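Search the archive Go
Filed under: List Talk > Swaps & Giveaways
16 August 2022, posted by the Hepburn list desk

> Is the Posness swap still on? I have 50 jam jars and
> a spouse who has started counting them.

Still on, 2 to 4 at the Watum hall. Bring the jars. In April we went home with more jars than we brought, so I make no promises to your spouse. Lids must match, or at least be on speaking terms.

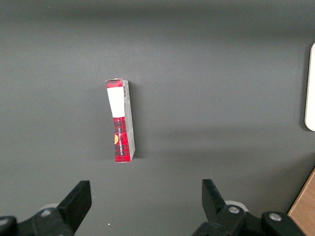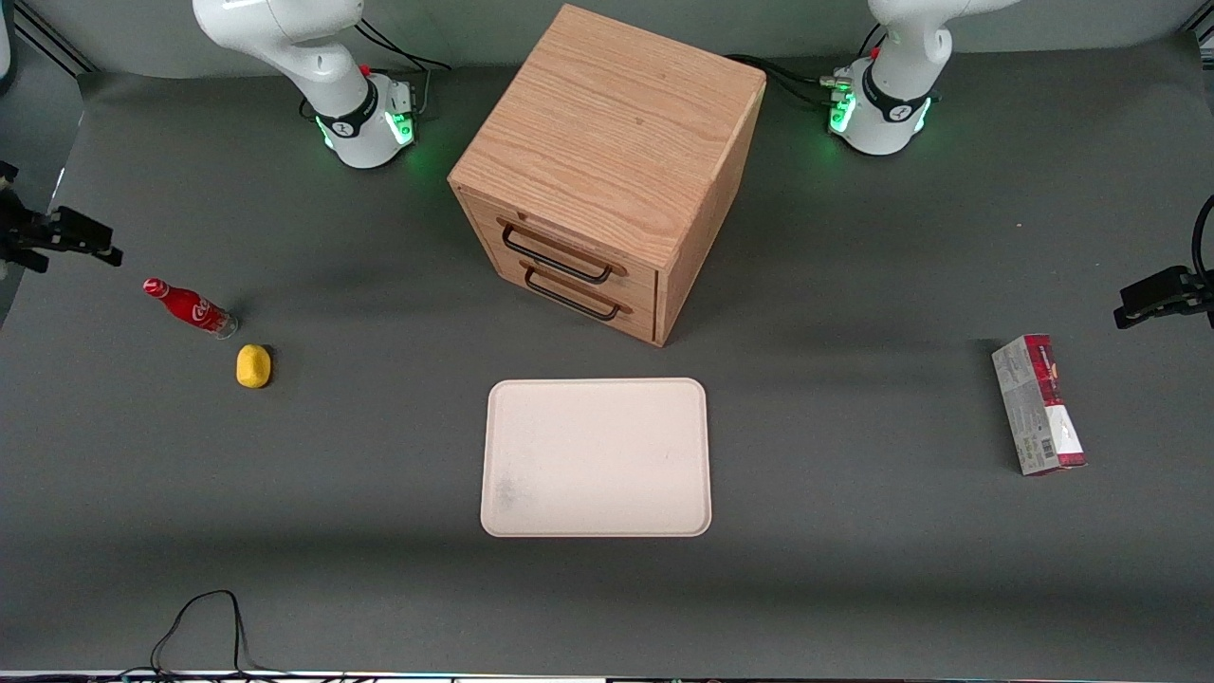 Plaid box up close, then the table with the red soda bottle.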